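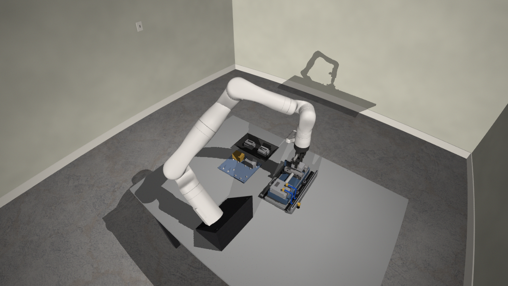
工房ノート > 共同作業場 > Kurkoden > シミュレーション

3月29日(金)

今日は朝から作業場の奥の机で、Kurkodenのセルのシミュレーションを続けました。実機の机はまだ組んでいません。先に画面の中で全部を置いてみて、腕が届くか、グリッパーが何かに当たらないかを確かめる段階です。

前回は、腕の台座をまっすぐな箱にしていました。今回は斜めの面がある黒い台座に変えました。腕の根元が傾くので、座標の計算を最初からやり直す必要がありました。私は最初、回転の順番を間違えて、手先が机の中に入ってしまいました。直すのに午前中がほとんど終わりました。順番は設定ファイルの先頭にコメントで書きましたので、次に触る人は必ず読んでください。

部品の受け渡しは、浅い黒いトレイから取って、クランプに置くという流れです。クランプはシリンダーのロッドで押す方式で、モデルはDendnessの古い図面から起こしました。図面に穴の位置が書いていないところがあり、そこは自分で決めました。実物と違うかもしれません。
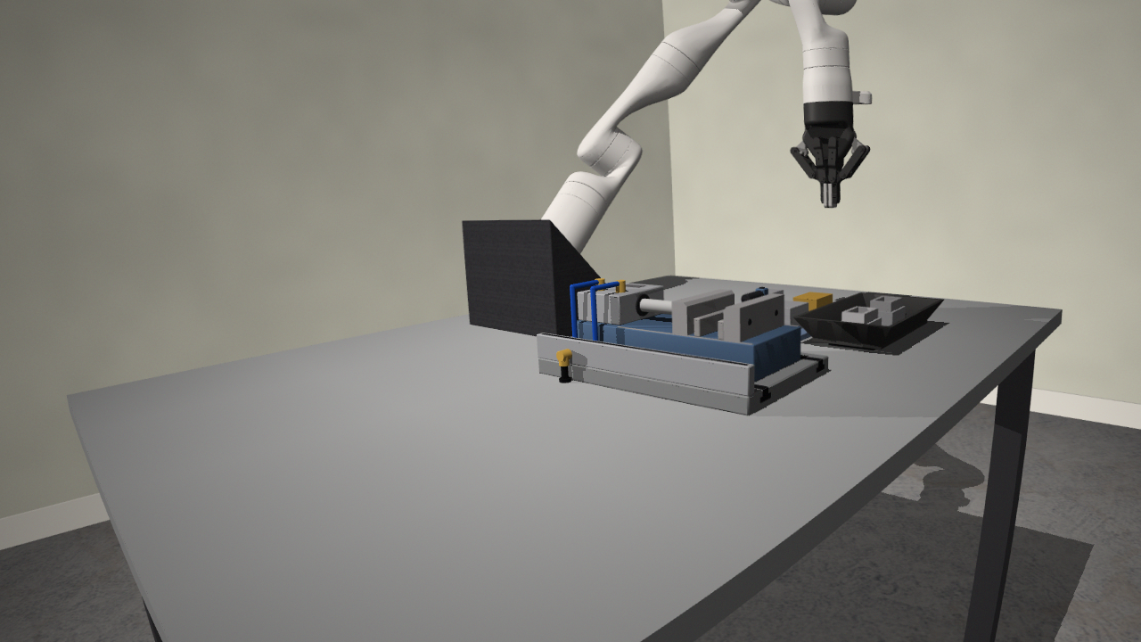 待機位置は、クランプの上から少し右へ離したところにしました。真上で待つと、部品を見るときに指が邪魔になるからです。ただし右へ行きすぎると手首の関節が限界に近くなり、戻るときに腕が大きく回ります。22回目の試行でこれが起きて、びっくりしました。シミュレーションで良かったです。

待機位置の候補を2つ保存してあります。名前が「wait_a」と「wait_b」で、今使っているのは「wait_b」です。「wait_a」は消さないでください。比較にまだ使います。

午後は手先側の視点を追加しました。外からの視点だけだと、指の間に部品が正しく入っているかどうか、判断しにくいです。視点の位置は何回も変えました。近いと黒いリンクばかり映り、遠いと手首の中に入ってしまいます。今の位置でもリンクはかなり映りますが、指先と部品が両方見えるので、しばらくこれで行きます。 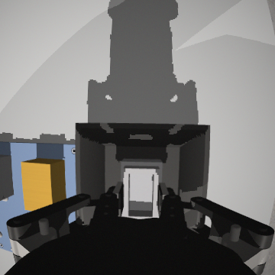
手先側の視点。2本の指の間の先に、淡い灰色の部品。左に青い板と黄色いブロック。

影の輪郭がギザギザになる問題は残っています。影の解像度を上げると動作が重くなるので、今日は触りませんでした。画像から部品の位置を推定するときに、影を部品と間違える可能性があります。これはZoltivanceの推定プログラムを入れる前に解決したいです。光源を弱くする方法と、影を全部消す方法のどちらが良いか、まだ決めていません。意見がある人は、このページの下に書いてください。

次に、クランプからの取り出しです。真上から下りて、つかんで、真上に上がる。言葉では簡単ですが、部品の両側にブロックがあるので、指を開く幅に余裕があまりありません。最初の設定では開きすぎて、片方の指が右のブラケットに接触しました。開き幅を29%減らしたところ、接触の警告は出なくなりました。
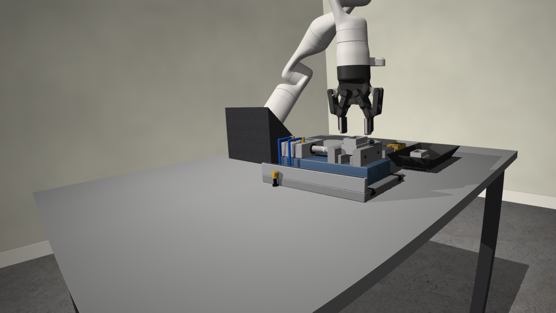 下りる速度も遅くしました。早いと停止したときに指先が少し揺れます。この揺れが本当の機械でも起きるのか、計算の設定のせいなのか、今の私には分かりません。物理計算の刻みを細かくして、もう一度比べるつもりです。

Hashmiのハンドのモデルは、衝突形状が見た目より少し大きいようです。見た目では離れているのに、ログには接触と出ることがありました。ログの1110行目から後を見ると分かりやすいです。形状を自分で作り直すか、余白の値だけを小さくするか、試してから決めます。

残っている作業
・青いホースに衝突判定を付ける(今は通り抜けます)
・机の高さを、作業場にある実際の机に合わせる
・トレイの縁の傾きを測り直す
・待機位置の比較表を作る

12月に書いた古い手順書は、台座の形が違うので使わないでください。新しい手順書はまだ半分です。帰る前に設定ファイルを共有フォルダにコピーしました。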